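Hard water stains on a kettle – vinegar or citric acid?

tindside_tea
Posts: 32
14th November

Hello everyone. I moved to Celtcombe in March and the water here is very hard. After one week my kettle has a white crust on the bottom and small flakes in the tea. My neighbor says to boil white vinegar in it. I tried this and the kitchen smelled like pickles until the next morning. Is there a better way?

mrs_humphreys
Posts: 2341

Citric acid. Two spoons in a full kettle, bring it to the boil, leave it for half an hour, rinse well. No smell. I have not bought vinegar for cleaning in years.

Jeven
Posts: 7

I disagree a little. Citric acid is fine for a kettle, but if you boil it for long in very hard water you can get another white layer, and that one is more difficult to remove. Use it warm, not boiling. Vinegar at half strength, left cold overnight, works for me and the smell is small.

mrs_humphreys
Posts: 2341

I have never seen this other layer in my life.

Jeven
Posts: 7

Perhaps your water is softer than hers.

plambrakis
Posts: 32

I am with Jeven on the temperature, but with Mrs. Humphreys on the citric acid. In my first apartment I had the same crust as you describe. One friend told me to use cola, so I filled the kettle with it and waited the whole night.
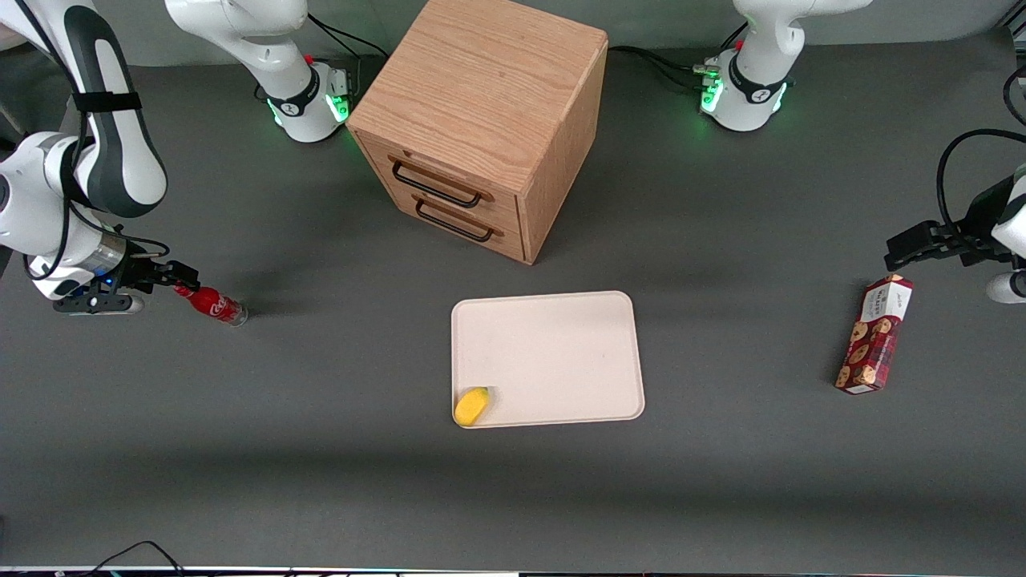 It did remove some of the scale, but very slowly, and after that I had to rinse seven times before the water stopped tasting sweet. For me it is a waste of a good drink. A packet of citric acid costs less – and you will not have a sticky kitchen counter.

Please also empty the kettle every evening. This helped me more than any product.
Paraskevi Lambrakis

tindside_tea
Posts: 32

Thank you all. I bought citric acid today and I will try it warm first. Does anyone use a filter jug also?

mrs_humphreys
Posts: 2341

I do, but only for tea. Change the cartridge when the packet tells you to.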